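양팔 로봇 작업에서 상자 취급 규칙을 어디까지 문서로 적어야 하는지에 대한 메모다. 지난 10월부터 내부 작업 지침을 고쳐 쓰고 있는데, 초안 분량이 계속 늘어나서 중간 정리를 해 둔다. 우리 쪽 프로젝트 이름은 Jorkora이고, 지침 검토는 Seija Toivonen이 맡고 있다.

## 출발점

기존 지침은 17개 조항이었다. 대부분 비상 정지, 작업 영역 표시, 접근 통제에 관한 내용이고 물건 자체를 다루는 조항은 2개뿐이었다. "파손 주의 표시가 있는 상자는 주의하여 다룬다"와 "상자를 떨어뜨리지 않는다"가 그것이다. 둘 다 틀린 말은 아니지만 검증할 수가 없다. 주의했는지 아닌지를 로그로 판정할 방법이 없기 때문이다.

Seija의 첫 검토 의견은 짧았다. 판정 기준이 없는 문장은 조항에서 빼고 해설로 옮기라는 것이다. 그대로 따랐더니 물건 취급 조항이 0개가 되었고, 거기서부터 다시 썼다.

## 방향 표시

골판지 상자에 인쇄된 취급 기호는 상자의 정방향을 전제로 읽는다. 문제는 재사용 상자다. 라벨을 떼어 낸 상자를 다시 쓰면 인쇄된 표시와 현재 내용물 사이에 아무 관계가 없을 수 있다. 빈 상자라면 뒤집어 잡아도 손해가 없고, 내용물이 있다면 같은 동작이 위반이 된다. 그래서 초안에서는 표시의 존재와 표시의 유효성을 분리했다.

- 4.1 작업 시작 전에 각 상자의 상태를 '유효 표시' 또는 '무효 표시'로 기록한다.
- 4.2 유효 표시 상자는 인쇄 기호의 위쪽이 위를 향한 상태를 유지한다. 이동 중 일시적인 기울임의 허용 각도는 작업별로 정한다.
- 4.3 무효 표시 상자에는 방향 제한을 적용하지 않는다. 단, 기록이 없는 상자는 유효 표시로 간주한다.
- 4.4 방향 판정은 머리 쪽 카메라를 기준으로 한다. 손목 카메라 영상만으로 판정하지 않는다.

4.4는 반대 의견이 있었다. 손목 카메라가 표면에 더 가까우니 인쇄도 더 잘 읽히지 않느냐는 것이다. 가까운 것은 맞다. 그러나 카메라가 손목과 함께 돌기 때문에 영상 속의 위아래가 중력 방향과 일치하지 않는다. 관절 각도로 보정하면 되지만, 보정값이 어긋난 세션에서는 오차가 그대로 판정에 들어간다. 판정용과 접촉 확인용을 나누는 편이 관리하기 쉽다. 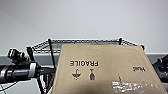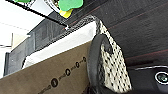 *위: 머리 쪽 시점, "FRAGILE" 표시가 거꾸로 놓인 상자. 아래: 손목 시점, 점무늬 메시 물체에 닿은 그리퍼 손가락.*

## 접촉

접촉 조항은 더 까다로웠다. 처음에는 재질별로 허용 파지력을 표로 정리하려고 했다. 골판지, 메시, 발포재, 연질 플라스틱 순으로 항목을 늘리다가 그만두었다. 같은 골판지라도 모서리를 잡는지 면을 미는지에 따라 변형이 다르고, 표에 없는 재질이 나오면 작업자가 가장 비슷해 보이는 줄을 고르게 된다. 그 선택은 기록에 남지 않는다.

현재 초안은 재질 대신 접촉 유형으로 나눈다.

| 유형 | 정의 | 필수 기록 |
|---|---|---|
| A | 양팔이 마주 보는 두 면을 지지 | 양쪽 접촉 시각, 힘 |
| B | 한 팔이 물체를 파지 | 파지 폭, 힘 |
| C | 파지 없이 한 면에 접촉 | 접촉 시각, 접촉 상대 |

C형을 따로 둔 이유는 주변 물체 때문이다. 상자 안에 다른 물건이 들어 있거나 여러 물건이 붙어 있으면, 목표 물체를 잡기 전에 손가락이 옆 물체에 먼저 닿는 일이 잦다. 예전 지침에서는 이것이 정상 동작인지 간섭인지 구분되지 않았다. 지금은 계획된 접촉이면 C형으로 기록하고, 계획에 없으면 간섭으로 기록한다. 간섭이 곧 실패는 아니며, 작업 결과는 별도 항목에서 판정한다.

과거 기록 263건을 새 유형으로 다시 분류해 보았다. 6건은 어느 유형에도 넣지 못했다. 전부 한 팔은 파지, 다른 팔은 지지만 하는 경우였다. 유형 D를 만들지, 팔마다 유형을 따로 적을지 아직 정하지 않았다. 나는 후자 쪽이다. 유형 수가 늘면 기록자마다 해석이 갈린다.

## 시야 가림

큰 상자를 몸 앞에 들면 머리 쪽 카메라에서 상자 뒤가 보이지 않는다. 이때 선반이나 작업대의 위치는 직전 관측값에 의존하게 된다. 초안 5.2는 다음과 같다.

> 들고 있는 물체가 목적 위치를 가리는 경우, 마지막 관측 시각을 기록하고 정해진 유효 시간이 지나면 내려놓기 동작을 시작하지 않는다.

유효 시간의 값은 비워 두었다. 사람이 드나드는 작업 영역과 그렇지 않은 영역에 같은 값을 쓸 수 없다. 영역별 부속서에 적기로 했다.

손목 카메라로 보완하자는 제안도 있었으나, 상자를 양쪽에서 지지하는 동안에는 손목의 자세를 자유롭게 바꿀 수 없다. 보조 수단으로는 허용하되 유효 시간을 연장하는 근거로는 인정하지 않는다.

## 남은 것

- 4.2의 허용 각도: 작업별 시험 후 기입
- 팔별 유형 기록 여부: Seija와 다시 논의
- 케이블 경로 점검을 이 문서에 넣을지, 설비 점검표에 넣을지
- 용어 통일. '파지'와 '잡기'가 섞여 있음. 본문은 '파지'로 고정

개정본은 조항 번호가 바뀌므로 기존 로그의 조항 참조는 구판 번호를 유지한다. 변환표는 부속서 뒤에 붙인다.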